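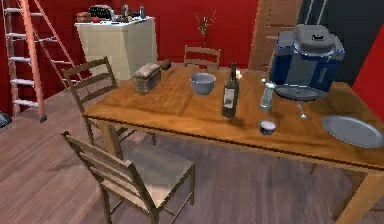 SECTION 5. GOOD PRACTICE FOR TABLETOP TASKS IN SIMULATION

Last updated 3 January 2024 | 3 comments | 273 shares

This section is the house rules for anyone building or running tabletop jobs in Zusik. Please read it before your first batch, even if you've used other simulators for years. Most of it comes from the Jorbridge team, who ran more dinner tables than they'd like to remember and wrote down everything that bit them. It's great stuff!

5.1 Before you load a room

1. Open the room in Suvarna and save it under a new name. Never edit the shared copy.

2. Check the units. Everything in Zusik is in meters, and a bowl brought in at the wrong scale can end up as big as the table.

3. Walk the view once around the room. Look at the floor as well as the tabletop: chairs pulled out from the table, ladders leaning on a wall, anything standing where an arm or a base might pass. Each of these needs a collision shape of its own.

4. Turn on "Show contact shapes." A chair with a slatted back should show its slats and legs. If you get one solid block, rebuild the shape.

NOTE: Keep the clutter! A table with bread, a bowl, a bottle and a big appliance on it makes a far better test than a bare one, and the tight spots between things are where you learn the most.

5.2 Sorting the objects

5. Give every object on the table one handling class:

Soft: bread, rolls
Rigid: bowls, plates, cups
Breakable: anything glass, including bottles and shakers
Thin: spoons and other flat-lying items
Fixed: large appliances, unless the task is to move them

6. Set the grip force limit by class, not by task. The limits live in the Zondix profile, and a task file may lower them but may never raise them.

7. Mark tall, narrow objects as "tip risk." A wine bottle gets this tag every time, full or empty.

CAUTION: Do not leave an object without a class. Zusik will treat it as rigid, and you'll get lovely scores for crushing a loaf of bread.

5.3 Running the batch

8. Let the room settle for 5 seconds before the first move. If anything slides or hops during that time, stop and fix its contact shape.

9. Run 500 trials with the start positions shuffled. Keep the seed list with the results.

10. Log every contact, including light brushes against chairs and table legs. These are easy to filter out later and impossible to get back.

11. Watch at least 3 failed trials from start to finish. This is the fun part, and you'll spot things no chart will show you.

CAUTION: A clean batch in simulation is not a pass for real hardware. Keep-out zones, speed limits and the emergency stop must be checked again on the real arm, with a second person present.

5.4 Signing off

12. Send the room file, seed list and contact log to Ottavio Mancuso. The next full review of the class limits is in April, so if you think one is wrong, put it in your notes and attach the trial.

We use cookies to remember your manual settings. Accept | Manage choices

Get new sections by email. Sign up for the newsletter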